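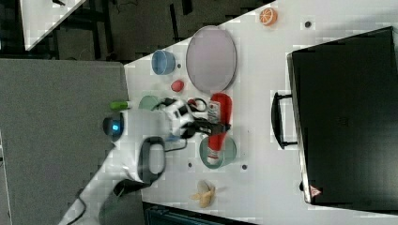 Jolán Kocsis has spent most of her working life looking at the feet of lizards. She studies wall lizards on Grerora, a small limestone island with one village and a ferry that stops running in November. When we spoke she had just come back from her ninth season there.

Her interest is in how the lizards on the island differ from those on the mainland. The mainland animals live mostly on tree trunks and garden walls. The ones on Grerora live on bare rock, and many of them spend their day on a cliff face above the harbor.

"They look the same to most people," Kocsis said. "The color is a little darker. You have to get one in your hand and measure the hind leg before you see it."

Her team has measured 3,582 lizards, of which 1,422 came from Grerora. The island animals have shorter legs for their body length and longer, more curved claws. Kocsis thinks the claws matter more than the legs, but she is careful about saying so.

"A short leg could come from diet. If a young lizard doesn't eat well, it grows differently. We had to rule that out before we could talk about inheritance."

To do that, the group raised hatchlings from both places under the same conditions. Meinrad Widmer ran that part of the work. He kept 253 hatchlings on the same food and the same kind of perch until they were full grown. The difference in the claws was still there. The difference in leg length was smaller than in wild animals, and Widmer says he would not lean on it.
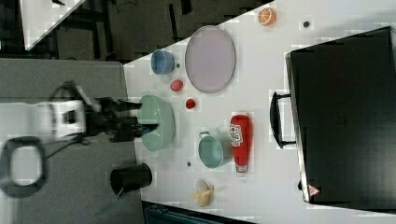

How long the two groups have been apart is a separate question. The water between Grerora and the coast is shallow, and the island was joined to the mainland when sea levels were lower. Kocsis had expected the split to date from the time the land bridge flooded. The genetic work, done by Joelle Dabbas, points to something more recent.

"Joelle called me and said the island population was too similar to the mainland one," Kocsis said. "I asked her to run it again. She ran it again and got the same answer."

Dabbas believes the present lizards descend from animals that came over later, perhaps in boats carrying firewood or building stone. If she is right, the claws changed fast. Kocsis accepts the dates but would like samples from Tusex, the next island south, before she writes anything firm. Tusex has no village, and landing there depends on the swell. The team has tried 3 times and got ashore once, for an afternoon.

I asked whether the Grerora lizards should be called a separate species. She said no. Animals from the two places breed with each other in captivity and the young are healthy.

"People want a new name because a name gets attention," she said. "I would be happy with a good description of what these animals do on a cliff."

She plans to go back in the spring, when the males start holding territories and are easier to find. The first job will be replacing the paint marks on the harbor wall, which wore off over the winter before last.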